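2019-02-20

Wieder kein voller Durchlauf. Heute früh lief der Arm zwar ohne Meldung hoch, aber beim ersten Griff blieb einer der beiden Finger hängen, bevor er ganz zu war. Der andere fuhr weiter und schob das Teil vor sich her über die Platte. Abgebrochen hat die Steuerung von allein, allerdings spät. Ich hatte die Hand schon am Not-Halt und hätte früher drücken sollen.

Fehlerspeicher ausgelesen: Überstrom am Greifer, sonst nichts. Danach habe ich den Greifer ohne Last auf- und zufahren lassen, einige 180 Mal. Fünf Mal ist er stehen geblieben, jedes Mal beim Schließen und nie an derselben Stelle. Das spricht gegen eine Kerbe in der Führung. Im September hatten wir etwas Ähnliches, damals war es ein Stecker. Den habe ich als Erstes nachgedrückt, er saß fest.

Mittags die Schrauben an beiden Fingern geprüft. Eine ließ sich noch ein Stück anziehen, die übrigen waren in Ordnung. Danach kam der Fehler seltener, aber er kam. Ich habe also zwei Sachen auf einmal und weiß nicht, welche die eigentliche ist.

Telefonat mit Drulard wegen eines Ersatzantriebs. Zwei Wochen Lieferzeit, wenn die Bestellung morgen rausgeht. In Wamthorpe soll noch einer liegen, von der alten Anlage, ob der passt, konnte man mir nicht sagen. Habe um die Teilenummer gebeten.

Am Nachmittag dann noch das, was mir mehr Sorgen macht als der Finger. Beim Wiederanlauf nach dem Quittieren ist der Arm sofort losgefahren, ohne dass ich den Start freigegeben hatte. Nur ein kurzes Stück und langsam, aber ich stand mit dem Inbus in der Hand daneben. In Vira war der letzte Auftrag noch offen, und nach dem Quittieren wurde er einfach fortgesetzt. Das darf so nicht sein. Habe es zweimal nachgestellt, beide Male gleich. Eintrag ins Störungsbuch gemacht und einen Zettel an den Bedienplatz gehängt: vor dem Quittieren Auftrag löschen, Abstand halten. Ein Zettel ist keine Lösung, das weiß ich auch.

Den Bericht an Ó Dubhghaill habe ich angefangen, aber nicht fertig bekommen. Der Teil über den Wiederanlauf muss nach vorn, der Greifer kann warten.

Morgen: Teilenummer, Bestellung, Freigabelogik durchsehen. Bis dahin bleibt der Arm aus. Rücken tut weh vom Bücken, gegen sieben zu Hause.
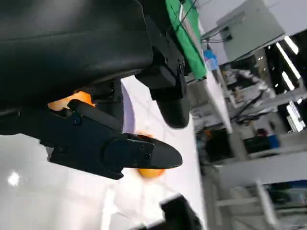
Die beiden Greiferfinger, nicht geschlossen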